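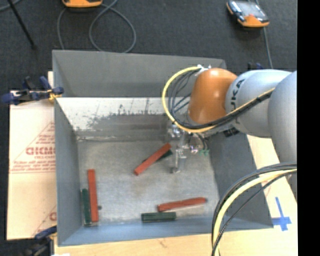
Clusus Block Sorting Kit for schools and clubs
Made by Kirkine, Prurncombe
Order code: CL-36

Clusus is a bin picking set for student teams who already have the use of a robot arm. The task is simple to state: blocks are tipped into a metal bin in no fixed order, and the arm has to lift them out and sort them by colour. Most groups get a first pick within a session or two. Blocks that lie across one another take a good deal longer.

The kit is used in the Prurncombe schools league and on the Solís summer course, and it suits a final-year project as well.

What you get
Open-topped metal bin, grey, sloped walls
36 long blocks in red and dark green
Two bar clamps for fixing the bin to a table
Roll of blue marking tape
Printed team guide and score sheets

What you need to supply
Robot arm and controller
Gripper with narrow fingers
Camera and stand
A steady table

Setting up
Clamp the bin before the arm is switched on. It should not move when pushed by hand. Mark a reference point on the table with the tape – a cross is easiest to find again – and teach the arm that point at the start of every session. If the bin is taken off and put back, teach it again.

Keep the cables clear of the wrist joint through its full turn. Run the arm slowly along the whole path once with no blocks in the bin. A teacher or club leader should hold the controller during first runs.

Start with a few blocks laid apart, then in pairs, then crossed. The full set is for teams who can already clear a small number without help. Dark green shows up poorly against the walls under weak light, so set the colour limits with the room lights on as they will be on the day.

League rules
Each run lasts 300 seconds. A block counts once it has been let go in the right tray. Touching the bin wall costs points but does not end the run. Teams may not reach in while the arm is live. The full rules are in the team guide, and the next league round is in May.

Details
Ages: 14 and up, supervised
Delivery: 28 days
Spare blocks: sold in red or dark green, please state which
Trays: not included, any shallow box will do

Stock note, 8/22/22: the older bin with straight walls is no longer made. Spare clamps are still available and fit both bins.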